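Print this article
E-mail this to a colleague

3. Teaching the memory hierarchy with a paper cache

Ye-seo Seol and Khrystyna-Mariia Chornovol

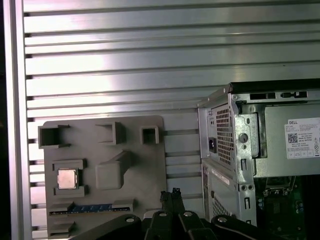 Figure 1. A small square CPU seated in a socket on a grey plastic fixture shaped like a simplified motherboard layout.

3.1 Setting and participants

We had both been teaching the second-year architecture module at Randton for a good while before we admitted to each other that our lectures on caches were not landing. Students could recite the definition of a miss penalty quite happily, and would then draw a diagram in which every load went straight to main memory. The study grew out of that rather gloomy conversation, and we are grateful to the 149 students who put up with our first attempts at something better.

Each group was given a short program written for Clusonine, the small teaching simulator used throughout the module, together with a printed grid standing in for a direct-mapped cache of 16 lines. They worked through the program by hand, one memory reference at a time, rubbing out and rewriting the tag whenever a line was replaced. Only when the whole trace was finished were they allowed to run the simulator and compare.

3.2 What we collected

We kept the completed grids — smudges and all — and marked each one against the simulator's own trace. Across the four sessions this gave us 314 usable sheets. A sheet was set aside if the group had skipped the index column, as there was then no fair way of telling a wrong mapping from a missing one.

Marking followed the scheme in Obradović, with one change. Where a group had chosen the correct line but written the wrong tag, we recorded a tag error and carried the mistake forward, so that later answers which followed sensibly from it were still counted as right. It made the marking a good deal slower, and we would warmly recommend a large pot of tea to anyone repeating it.

We use cookies to improve your reading experience. Accept | Manage settings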